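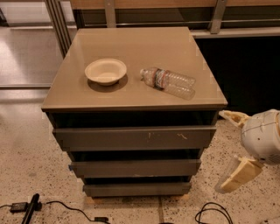 Residents of Stadach have asked whether the bedside units may be moved before clearance. They wrote:

> Are we to empty the drawers ourselves, and does the bottle on top count as refuse?

The Housing Office replies as follows, for all rooms on the Lunditik list.

1. Clear the top. Paper bowls and plastic bottles are refuse and go in separate bags.
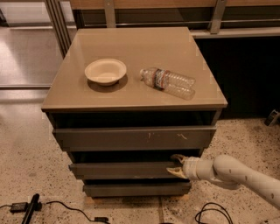

2. Open each drawer. The fronts have no handles; pull evenly by the edge.
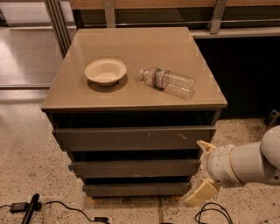
3. Report scuffs on drawer fronts to extension 202. Light marks are not charged.

Units stay in the room until December.
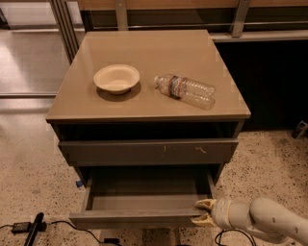
Would an empty drawer be left open or shut for inspection? asked a second resident. Either is acceptable.

Housing Office, Stadach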